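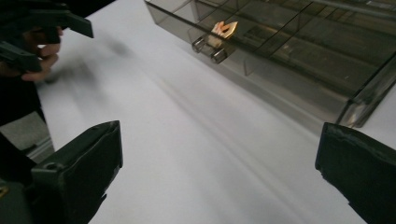 Butano > Newsletter > Methods and standards

Fingertip checks and table setup: what changes with the new handling rules

The handling rules for hand-held gripper work have been revised, and the new version applies at both Butano sites, Skodum and Stivov. It replaces the two-page sheet that many of us have had taped up since August. Most of the text is the same. The parts that differ deal with the condition of the fingers, the way a table is set up before recording, and what gets written down when something goes wrong. Drawer work gets the most space, and a setup like the smoky see-through organizer with its two small silver knobs, on a plain white table with a gripper in the operator's hand, falls under nearly every section. Anyone who works only with soft goods can skip to the part on logs.

Finger condition

Fingers are now checked at the start of each shift and again after lunch. The old sheet said "regularly," and people read that in different ways. The check takes a minute or two. Open and close the gripper fully, look at both contact faces, and run a thumb along each edge. Scuffing is allowed. Fraying along an edge is allowed too, as long as nothing lifts when you press on it and no loose strand reaches the contact face. If a covering has started to peel, or one finger closes ahead of the other, the gripper comes off the table and gets a red tag.

Please don't trim a frayed edge with a knife. It was common practice at Stivov, and it left fingers with slightly different widths, which then showed up as a drift in the grip readings. Replace the covering on both fingers at the same time, even if only one is worn. New coverings are in the Butt cabinet next to the charging shelf. (The Butt cabinet is the gray one with the sliding door. The other one is for cables.)

Each covering is retired after 1,000 open and close cycles, whatever it looks like. The counter on the handle can be reset only after the change has been entered in the log.

Table setup

The table should be wiped and left clear except for the objects in the task. Tools, cups, phones and spare parts go on the side cart. If a task uses two grippers, both are checked, and both serial labels are entered before the first take. The operator's sleeves should be close fitting or rolled above the wrist.

Clear and tinted plastic needs extra care. Edges catch the light, panels pick up reflections from the room, and the inner dividers can be hard to tell from the outer walls. The rules now ask for the following before any take with a see-through container:

- Turn off the lamp directly over the table if it makes a bright streak across the work area. Use the side lamps in its place.
- Turn the container a little and check the view again. A small change in angle often clears the worst glare.
- Leave enough free table in front of the drawers for them to open all the way without hitting the gripper.
- Check that the container doesn't slide when a knob is pulled lightly. If it does, put a thin non-slip pad under it.
- Wipe off fingerprints with a dry cloth. Spray cleaner is not to be used within reach of the grippers.

Small shiny objects are fine in or on a container if the task sheet lists them. If it doesn't, take them away before you start. Objects are no longer swapped in the middle of a set, even for something of the same size and color. Finish the set or discard it.

Knobs and small handles

Approach a knob with the fingers open wider than you think you need and close slowly. The aim is for both fingers to touch at nearly the same time. Pulling with one finger hooked behind the knob is not accepted any more, except on task sheets marked H. It works well enough for a person, but it puts a side load on the finger mount, and the mounts are the part we have the most trouble getting.

If the first grip slips, open, back off by a hand's width and try again. You get 3 tries in one take. After that, stop the take and mark it as failed. Do not delete failed takes. They are reviewed with the rest, and a slip that was recovered properly is often more useful than a clean pull.

Two people at one table

Reaching across another person's gripper is the most common cause of knocks. When two grippers are in use at once, agree out loud who moves first. The second gripper stays open and still until the first has cleared the container. Hands stay on the handles and off the jaws. This was in the old sheet as a suggestion and is now a rule.

What goes in the log

We went through 408 log entries from the last period while writing the revision. Of these, 92 had no note on finger condition at all, so there was no way to tell whether a failed grip came from the operator, the covering or the object. The new form won't close until that box is filled in. "OK" is accepted. A blank or a dash is not.

Knocks, drops and pinched fingers are entered on the same form, in the lower section. Pinched fingers are also reported to the shift lead the same day, even when there is no mark. Cracked plastic is entered as damage, and the container is taken out of use until both pieces of the form are signed.

Start date and questions

The rules apply from Mar 14, 2022. Printed copies are at the sign-in desk in Skodum and on the board by the loading door in Stivov. Old copies should be taken down and recycled. Comments on the wording can be left in the box on the form marked "rules," and they will be read before the next revision.

The section on moving containers between sites is still being written. Until it is ready, keep using the packing list from the previous version.

Related items
Charging shelf: new labels and slot order
Red tags and where to leave a tagged gripper
Side lamps now at every table in Stivov
How failed takes are reviewed

Butano Newsletter | Contact the editors | © 2022 Butano | Back to top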